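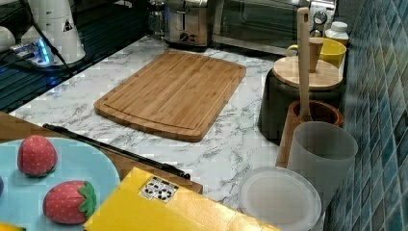 *M. Pavlović*

20 Mar 2020, kitchen bench, Sumatano kit

Trial license is in, so this is day one of the Sumatano tabletop kit. Quote is $1,269 for arm, gripper and software, with 90 days of support. Plorkmont wants a yes or no from us before they will hold that price into July.

Kept the kitchen as it was for the first task: toy strawberries from the light blue plate to the bamboo board. The plate is on the brown table and the board is across on the marble-pattern counter, so every move crosses from one surface to the other. Toaster, toaster oven and jar stay along the back. I'd like to know early if the kit only works on a bare bench.

**Setup**

- Install went fine on the second try. First try hung at the license check and I had to restart the laptop.
- Manual says to calibrate on a plain matte surface. The counter has gray veining all over it. Calibrated there anyway, then again on the brown table. Both passed. Using the table one for now.
- Speed limit set to 17 percent. Leave it there until we have a proper stop button in reach of both sides.

**Runs**

Pick works best when the berry is lying on its side. With the leafy cap down toward me the software tends to put the grasp point on the cap, and the grip is poor. You can drag the point by hand in the setup screen, but it doesn't save with the task. Asked Sumatano support, no answer yet.

Place on the board is OK in the middle. Near the juice groove the toys roll. That's our problem, so I moved the target in.

The planner treats the frosted gray cup as free space unless you box it in by hand. Same with the clear jar. The yellow bowl and the black canister with the wooden lid came up as obstacles on their own. Sales sheet says "handles clear and frosted items," so this needs to go in the review.

Log export stops at 600 lines and drops the oldest without a warning. Export after each task.

**To do**

1. Repeat with the toaster oven door masked, to see if the dark glass is behind the bad depth readings.
2. Get the shipping cost to Naltthorpe in writing. The quote leaves it out.
3. Find out if a saved task will load on the second laptop.

Leaning yes on the arm, undecided on the software.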